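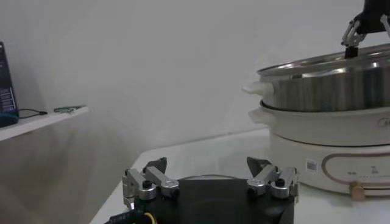 Should a failed grasp be kept in the training set if the operator recovers and finishes the task?
Keep it, tagged as a recovery, provided the second attempt starts from a pose the policy could plausibly reach by itself. If the operator has backed off to home and started over, cut the failed part and keep the rest.

Notebook, June, Sunday session. Bench 2, two-arm cell. Entry by Silvan Camenzind, checked against the log by Theresia Tanner.

Task under collection: lid removal and replacement on the electric hot pot with the steamer on top. One arm takes the lid by the knob, the other stays open and low until it is called for. Wrist cameras on both arms, plus the fixed overhead. Teleoperation from the Kofler leader arms, firmware unchanged from last week.

State of the set at start of day: 1,166 accepted episodes. Target for the first training run is 3,000. At the present rate we will not get there before the Zarkport review, so the review will have to be done on a partial set. I have told Bevgate this in writing.

09:40. Cameras up. The overhead stream was lagging the wrist streams by a varying amount. Restarted the recorder, lag gone. Earlier warm-up episodes discarded without looking at them.

10:15. First block. Lid grasps acceptable. The knob is small in relation to the fingertips and there is little margin in height: too high and the fingers close on the tip of the knob only, too low and they touch the lid before closing. Operators correct for this by eye from the lid arm's wrist view. The policy will have the same view, so I am leaving it alone. Theresia would like a height cue drawn on the operator's screen. I am against it, as it gives the operator information that isn't in the recorded observations. Not settled.

11:05. Idle arm. In the older episodes the second arm drifts while the first is working, because the operator's other hand is resting on the leader. The drift is slow and has nothing to do with the task, but it goes into the action labels all the same. From this block onwards the operator holds the idle arm still with the gripper open until the lid is clear of the pot. Old episodes with drift above the threshold get the tag idle_drift and are left out of the first run. Theresia is writing the filter.

11:50. Lid slipped in the grasp during the lift and turned on the knob. Operator put it down again and regrasped. Kept, tagged recovery. See the question at the top, which came out of this one and which I have now copied into the labelling guide.

13:20. Second block. Changed the start positions. Until now the pot has been put back in nearly the same spot each time, and a replay of one old trajectory would have done the job on many of the starts. The new procedure takes position and rotation from the printed list and moves the pot before every episode. It is slower. Rotation matters more than I had assumed: the side handles come into the way of the low arm at some angles, and the operator has to approach from further out. Those episodes are longer and should not be trimmed to match the others.

14:30. Reflections. The steamer pot is bright metal and the wrist exposure moves when a gripper comes close to it. Locked the exposure on both wrist cameras at the value used for the wall. Highlights on the lid rim may still clip. I prefer that to a brightness that changes with arm position, since the model could learn from it. Episodes before and after the lock now carry different camera tags. Do not mix them in the validation split.

15:10. Labels. Griretti's annotators have been marking "lid off" at the moment the fingers close. It should be marked when the lid has left the rim of the pot. Sent the correction with two timestamps from a good episode. Anything returned before today has to be redone for that one event; the other events are fine.

16:00. Third block, same start list, other operator. Style is visibly different: faster approach, a pause above the knob, then straight down. Both styles stay in. The operator field must be filled in, it was blank for part of Friday's data.

16:45. Stopped. Accepted over the day: 80. Rejected episodes are kept on the slow disk with the reason code.

Open points
Height cue on the operator's screen, yes or no. Decide before the next block.
Idle drift filter to be run on the whole set, then recount.
Lid replacement is under-represented. Several operators end the episode after putting the lid down on the table. Recorder should refuse to close the episode without the replacement event.
Spare fingertips to be ordered.
Ask Kofler about the stiffness in the left leader, third joint.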